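## Jin gets its square back

The block-stacking cell at Emside (everybody calls it Jin, after the old project folder) spent a good part of September placing cubes a little further left than it should, and we finally know why! Mylene Policarpio pulled the gripper, found play in one finger joint, and fitted a new pin and bushing from Voltstead. Then she re-taught every pick and place point from scratch, using the black tape square as the target. Red goes in the square first, and yellow goes on top of red.

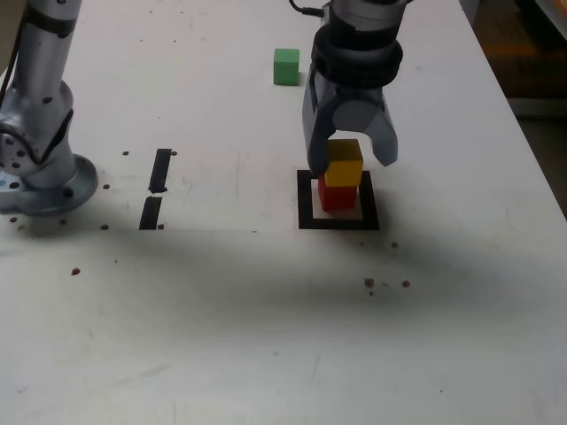 ### What the setup check looks like

Mylene now runs a short check before any long session, and I love how simple it is. Wipe the fingertips. Look over the cable at the wrist. Jog to the corners of the square at low speed, then set out the red, yellow and green cubes and run the stack program 11 times. The limit is 4 mm of drift at the square. If it's over, she re-teaches the placing point and starts again.

The strips of black tape between the base and the square stay where they are, please, even if they look a bit crooked!
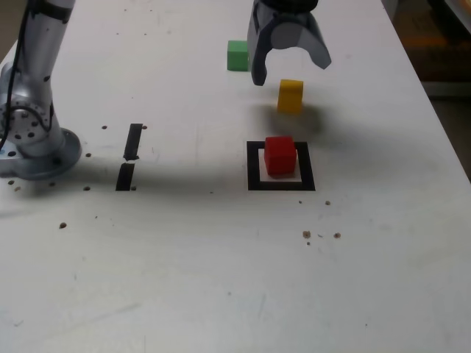 **How often do the finger joints need grease?**

Every 3,000 cycles, with the white grease from the Molitz drawer. Write the count in the log under sheet 264, and wipe off anything that squeezes out before you power the arm back up.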